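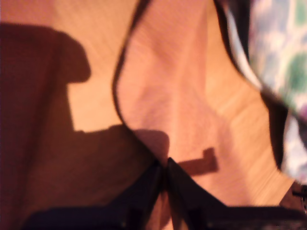
Roswitha Gerlach
10/05/2021
I want to write a few posts about my old cat Pettigrew and how we teach him to walk into his carrier by himself. He is 18 years old and he hates the vet trip more than the vet. I started with the floor in the front room, a pink cloth spread out on the wood, and a piece of chicken on such a cloth every evening. No carrier yet. Only the cloth and the chicken.

Roswitha Gerlach
Second post. After one week he was coming to the cloth before me. Then I put the cloth in the bottom half of the carrier, with the lid and the door taken off. He looked at me as if I had sold the house. I sat down and read my book and did not call him. Please do not call them, it makes them suspicious.

Roswitha Gerlach
On the third evening he put two feet in. I gave the chicken very quickly and he went away with it under the table. My neighbour in Dirkholm says her cat needed the whole of February for this step, so I was proud of him.

Roswitha Gerlach
Some people asked which carrier. It is an old Vurnetti with clips on the side, so the top comes off in one piece. The vet can examine him while he stays in the bottom half. I paid 238 dollars for the big size and I thought it was too much, but he can turn around in it and lie down properly.

Roswitha Gerlach
Now the lid is on and the door is open. He sleeps there in the afternoon. I close the door for three breaths, open it, chicken. Tomorrow I will try to lift it a little from the ground. If he cries I will go back to the step before.

Roswitha Gerlach
To the person who wrote about the spray: I have tried it one time and he sneezed, so I can not tell you if it is good. Ask at your clinic. Ours is the small one in Fliten, and they let me wait in the car with him until the dogs have gone in.

Roswitha Gerlach
His appointment is for teeth and blood pressure. I will write here how he travelled. Somebody please remind me to bring the favourite chicken and not the dry kind.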